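Young Visitors' Pages
How a Bedroom Is Put in Order
A reading page from the Flarninton Museum of the Home
For readers aged 7 and up

A bedroom is used every day, and so it becomes untidy every day. Clothes are left on beds, covers are pushed aside, and small items find their way to the floor. This page explains what the different parts of a bedroom are for and how the room may be put back in order.

What is on the floor?

Many bedrooms have a carpet. A carpet is a thick covering made from a very large number of short threads, called the pile. The pile is soft to walk on. It also holds air, and this helps to keep the room warm and quiet.

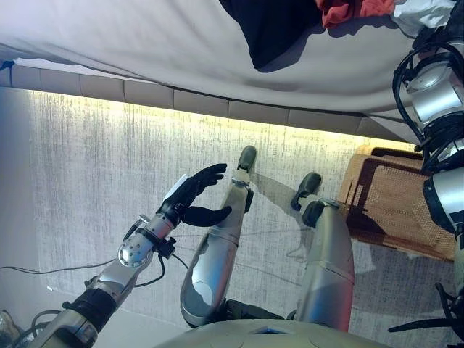

Carpets have been made for thousands of years, and at first they were woven by hand. Many are now made by machine and cut to fit the room. A gray carpet, such as the one in this bedroom, is a common choice. A woven basket can stand on it and be carried from place to place as the work is done. Visitors to the Shabalala Gallery may touch 20 squares of carpet and compare the pile of each.

Before a carpet is vacuumed, everything small should be picked up from it. Look under the bed as well. Socks are often found there.

What is on the bed?

A bed is made in layers. The mattress is at the bottom, and a sheet is fitted over it. Next comes the cover. A duvet is a large cloth bag with a soft filling, and it is kept inside a cover that can be taken off and washed. Some people add a throw, a light blanket laid across the foot of the bed. The tall part behind the pillows is the headboard.

Garments left on a bed must be dealt with first - a bed cannot be made properly with a sweater in the middle of it. Clean clothes are folded or hung up. Clothes that need washing are placed in a basket.
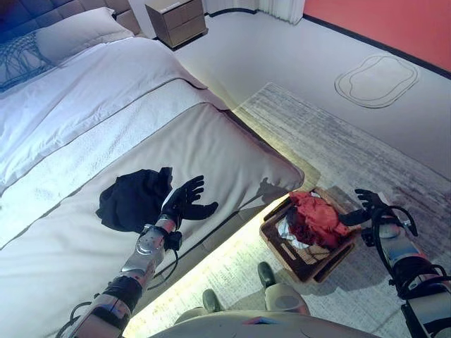
A bed with a white duvet and a light gray throw. A dark garment is still waiting to be put away.

The order of work

Pick up the clothes and sort them.
Pull the duvet up toward the pillows and smooth it with flat hands.
Set the pillows against the headboard, with any decorative pillow in front.
Lay the throw across the foot of the bed.
Clear the floor.

Younger children may need a grown-up to help with a large duvet. It is easier when one person stands on each side of the bed.

Words to know

Pile: the soft threads that stand up on a carpet.
Piping: a narrow line of cloth sewn along an edge.
Tufted: pulled in at certain points to make a padded pattern.

Text by Tumelo Mofokeng, Learning Department. The Shabalala Gallery is open to school groups until 1st April. Teachers may request printed copies of this page, quoting leaflet number 903.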